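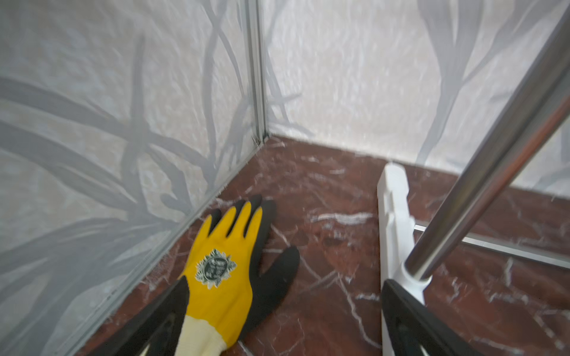 Arbeitshandschuh mit gelbem Rücken und schwarzer Beschichtung, ausgelegt auf dem Steinboden.

Handschuhe richtig trocknen: Hinweise aus der Gartengruppe Drollell

Nach dem letzten Rundbrief kamen mehrere Fragen zu den Arbeitshandschuhen. Viele Paare aus der gemeinsamen Bestellung vom vergangenen Jahr sind hart geworden, bei manchen löst sich die Beschichtung an den Fingerspitzen. Bestellt hatten wir damals 36 Paar, und ein guter Teil davon könnte noch im Einsatz sein, wenn beim Waschen und Trocknen ein paar Dinge beachtet würden. Deshalb stehen sie in diesem Rundbrief noch einmal zusammen.

Beschichtete Handschuhe mit Strickbund werden vor dem Waschen grob gereinigt. Erde lässt man am besten antrocknen und klopft sie dann ab. Danach zieht man die Handschuhe an und wäscht sie wie die eigenen Hände, mit lauwarmem Wasser und etwas Kernseife. Ein Schwamm hilft an den Fingern und zwischen Daumen und Zeigefinger. Harte Bürsten rauen die Beschichtung auf und sollten im Schrank bleiben. Weichspüler bitte weglassen, der Griff wird davon rutschig.

Wer lieber die Maschine nimmt: 30 Grad, wenig Schleudern, die Handschuhe in ein Wäschenetz. Das geht nicht mit jedem Modell, also vorher auf das Etikett schauen. Bei 40 Grad haben wir es im Vereinsheim einmal probiert, danach waren die Bündchen eine Nummer enger und zwei Paar passten nur noch den Kindern.

Zum Trocknen gehört das Paar an die Luft. Heizkörper und direkte Sonne sind ungünstig, beides macht die Beschichtung spröde. Im Sommer genügt ein schattiger Platz unter dem Vordach, im Winter ein Raum mit etwas Durchzug. Zuerst hängt man die Handschuhe mit den Fingern nach oben, damit das Wasser aus den Spitzen laufen kann, nach einer Stunde dreht man sie um. Wer keinen Platz zum Hängen hat, kann sie auf Fliesen oder Stein auslegen, die Finger gespreizt, und nach einigen Stunden wenden. Auf Zeitungspapier trocknen sie ebenfalls gut, nur färbt die Druckerschwärze auf helle Rücken ab.

Für dünne Stoffhandschuhe und Stricksachen gilt etwas anderes. Sie verziehen sich leicht, wenn sie an einer einzigen Masche hängen. Schals und gestrickte Streifen legt man über zwei Stäbe des Wäscheständers, so verteilt sich das Gewicht. Klammern setzt man bei Handschuhen am Bund an, nie an den Fingern.

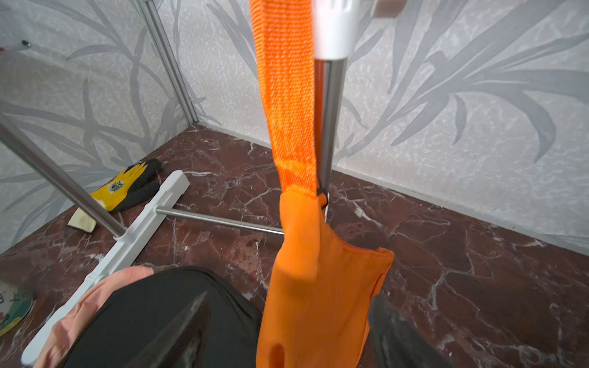 Beim Wäscheständer selbst lohnt ein Blick auf die Verbindungen. An unserem im Vereinsheim sitzen die Rohre in Kunststofffüßen, und wenn eines nicht ganz eingesteckt ist, steht das Ganze schief, sobald auf einer Seite nasse Sachen hängen. Also vor dem Beladen kurz nachdrücken. Schwere Teile kommen nach unten oder in die Mitte, leichte nach außen. Kräftige Farben und helle Sachen hängt man mit Abstand, solange sie nass sind. Ein orangefarbenes Stück hat uns im Frühjahr zwei Geschirrtücher verfärbt.

Schwämme und Lappen bitte nach der Arbeit auswaschen, ausdrücken und getrennt von den Handschuhen zum Trocknen legen. Ein feuchter Schwamm unter einem Handschuh hält beide lange nass, und der Geruch geht später schlecht heraus. Das gilt besonders für den Geräteraum, dort zieht es kaum.

Sind die Handschuhe trocken, werden sie paarweise zusammengesteckt und in die Kiste neben der Tür gelegt. Größen bitte nicht mischen. Einzelne Handschuhe kommen in den Korb auf dem Fensterbrett, dort liegen inzwischen etliche linke. Wer zu Hause noch einen rechten findet, kann ihn dazulegen. Handschuhe mit Löchern in der Beschichtung taugen noch zum Laubsammeln, für Rosen und Brombeeren nicht mehr.

Neue Bestellung

Im Juli geben wir wieder eine Sammelbestellung bei der Firma Grornwood auf. Zur Auswahl stehen das beschichtete Modell Drostex in den Größen 7 bis 11 und ein ungefütterter Stoffhandschuh von Lyimo für leichte Arbeiten. Im Topf für Arbeitskleidung sind noch 325 Euro. Davon gehen zuerst die Handschuhe ab, vom Rest kaufen wir einen zweiten Wäscheständer und ein paar Wäschenetze.

Die Liste hängt im Vereinsheim am Brett neben dem Wasserplan. Bitte Größe und Modell leserlich eintragen, ein Paar je Mitglied. Wer unsicher ist, misst den Umfang der Hand ohne Daumen und vergleicht mit der Tabelle, die daneben hängt. Zwischen zwei Größen ist bei beschichteten Handschuhen meist die größere bequemer, bei Stoff die kleinere. Kindergrößen hat Grornwood in diesem Jahr nicht im Angebot.

Stand: 3.8.26 für die Pflegehinweise. Die Bestellliste gilt für den kommenden Juli und bleibt bis dahin offen.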